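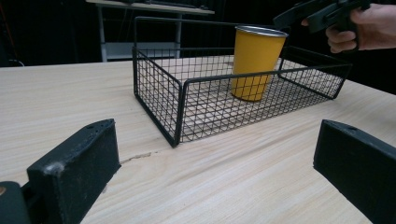
2/ Wire gauge. Mesh panels on most desk baskets are thin wire, spot welded at each crossing. The rim rod is thicker and carries nearly all the load. Lift by the rim.

3/ Coating. Powder coat fails first at the welds. I checked 16 Handik trays after a year in a damp basement office. Rust at the crossings on 14, none on the rim.

4/ Load. Letter paper, standard 20 lb bond, is 5 lb a ream. The Virkier tray took 25 lb before the floor panel sagged and stayed sagged.

5/ Table wear. Cut wire ends on the underside will score softwood. File them, or use felt pads. Olga Rivadeneira uses heat-shrink tubing on the corners, which holds better than felt.

6/ Touch-up. Degrease, scuff with 221... typo, 220 grit. Two thin coats of enamel, a day between them.

7/ Pirnska trays next, October.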